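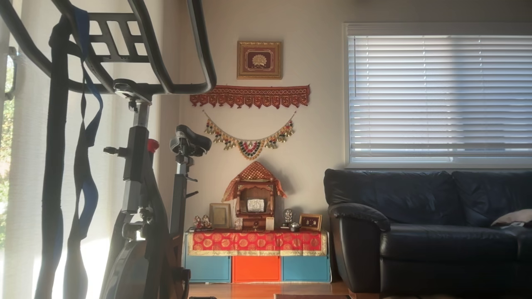

Montserrat Olvera wrote in after the June issue to say that she would never put an exercise bike in a spare bedroom again. Hers stood in one for two winters with coats on it. She moved it into the living room, next to the window, and has used it most mornings for 20 minutes before breakfast.

Her letter set off more post than usual, nearly all of it about living rooms that have to do several jobs. Few of us in Hergate have a room to give over to exercise, another for prayer and another for table work, so it all goes in together. We have pulled the most useful points into this piece.

The bike

Put it where the light is good. Facing the window is pleasant on a grey morning, but in full sun a sheer curtain or blind makes a big difference and still lets you see when it's raining. Leave enough space to get on and off without twisting. Resistance straps are best kept on the handlebars, where you will see them. Hang them well clear of the pedals, and take them right off before you start if they are long ones. Wipe the saddle and the grips afterwards. A thin mat underneath saves the floor and keeps the noise down for anyone living below.

The shrine

Several readers keep their mandir in the living room and most had the same arrangement, or close to it: a low unit against a plain wall, a good cloth over the top, and the toran and the picture hung above. Cube bins are handy for this. Spare cloths can go in one, and incense, matches and wicks in another that small children can't get at. A cloth with a border looks best if the hem falls just over the front, though it will need lifting each time you want a bin. Beaded garlands with bells pick up dust, and a soft, dry paintbrush does the job better than a duster. Keep lamps away from any hanging fabric and never leave one lit when you go out.

The table

A pale cloth is worth having on a table that is used for sorting small things. Beads, buttons and seeds show up on it straight away, and so do crumbs, so shake it out before you begin. Pull it fairly flat. Creases make small round things roll to where you don't want them.

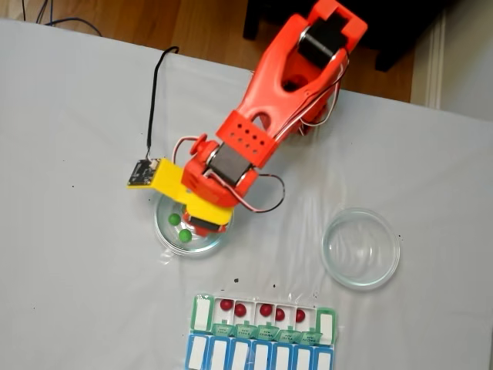
Shallow glass dishes are better than cups for this kind of work, as you can see from the side what is in them and get your fingers in easily. Use one for what is still to be done and one for what is finished. If you are stringing a garland, put each colour in its own dish and leave a space in front of you for the thread.

A weekly pill organiser often ends up on the same table. Fill it in good light, with the packets beside you, and do it as a separate job with the beads put away first. Close every lid before you get up. If you have visiting grandchildren it should go back in a high cupboard afterwards. 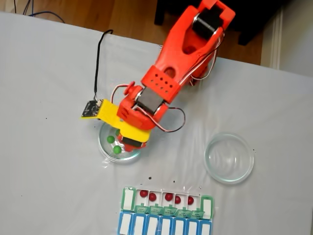 Cables and floors

Run leads along the skirting board wherever you can, and never across the way from the door to the table. If a lead has to cross the boards, unplug it and coil it up when you have finished. Chairs should be pushed back in at night. We know of two falls in the flats this year and both were over something left on the floor.

Getting it all in one room

Start with the shrine, as it needs the quietest wall and won't be moved again. The bike can then go by the window and the table wherever is left, with a clear path between them.
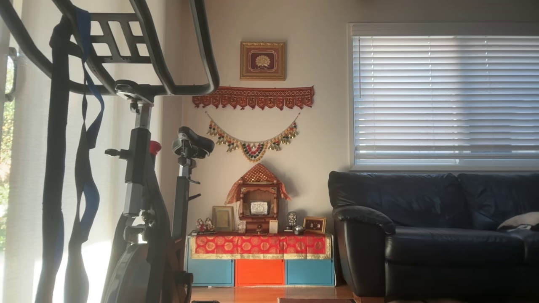
One reader disagreed with this order and said the table should come first, as it takes up the most floor. She also asked whether it was disrespectful to pedal beside a shrine. Her own mother thought it was perfectly all right so long as shoes were left at the door and the radio was off during prayers. Other readers may have a different view and we would be glad to print it.

Letters for the next issue can be left in the box at the Donix Hall.

Posted October 28, 2022 by the newsletter desk
Filed under: Home and Garden, Readers' Letters

Contact: Hergate Residents' Newsletter, Donix Hall, ext. 2802 | © Hergate Residents' Newsletter | Back to top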